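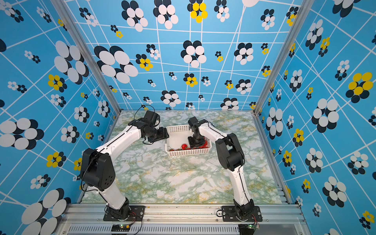

Kilwood, July 2018

Larkura Wallpaper Pattern Records: README

Contents of this release

Larkura is a table of printed wallpaper patterns, compiled from pattern books, loose samples and mill order sheets held at the Kilwood store. Each row describes one pattern in one colourway. A pattern issued in several colourways has several rows, linked by the field pattern_id.

The release has 3 files:

patterns.csv, the main table
repeats.csv, repeat and match measurements
terms.txt, the controlled list of motif and ground terms

All files are UTF-8 with Unix line endings. Fields are separated by commas and text fields are quoted. The first line of each table is a header.

Fields in patterns.csv

row_id: unique, never reused after deletion.
pattern_id: shared by all colourways of a pattern.
book: shelf code of the pattern book. Blank for loose samples.
ground: colour of the unprinted or flat-coated surface, from terms.txt.
motif_1, motif_2: main and second motif. Floral motifs are divided into single, clustered, trailing and bordered.
layout: one of stripe, grid, trellis, half-drop, all-over, panel.
print_method: block, surface roller, gravure, screen, unknown.
maker: as printed on the selvedge or stated in the order sheet. Attributions based on style alone are not entered.
condition: 1 (sound) to 4 (fragments).
note: free text, up to 128 characters.

A pattern which combines a line layout with flowers takes the layout term from the lines and the motif term from the flowers. White lines crossing on a blue ground, with flowers in groups, are entered as ground blue, layout grid, motif_1 clustered floral. Trellis is used only where the lines run diagonally.

Measurements

Vertical repeat and roll width are given in millimetres. Both were taken flat, with a steel rule, at the left selvedge. Where a sample is shorter than one full repeat, repeat_mm is blank and partial is set to 1. Do not treat a blank as zero.

The match field takes the values straight, drop or free. Drop matches are recorded as a fraction of the repeat, normally 0.5.

Colour

Colour terms are names chosen by eye under a daylight lamp. No instrument readings are included. Blues and greens in the Bondarchuk books have shifted on pages that were left open for display, and the term entered is taken from the covered part of the sheet where one survives. Users who need measured colour should not derive it from this table.

Known problems

The Bondarchuk books were rebound before they were listed and 15 leaves are out of sequence. Page order in those books is not evidence of date.

Stemomen used the same pattern numbers for papers and for matching borders. The borders carry the suffix B in pattern_id. The March release lacked this suffix and joined 45 pairs wrongly; any work based on it should be rerun.

Print method is the least reliable field. Surface roller and block are hard to separate on small samples, and unknown was preferred in doubtful cases.

Embossed and flock papers are out of scope. A few washable papers are present but the coating is not recorded.

Changes since the March release

Suffix B added to Stemomen borders.
motif_2 is now blank where there is no second motif, instead of "none".
Duplicate header line removed from repeats.csv.
terms.txt sorted by term.

Use and corrections

The tables may be copied and reused with credit to Larkura. Scans of the papers are not part of the release. Corrections should quote row_id and the book shelf code, and state whether the paper itself was seen.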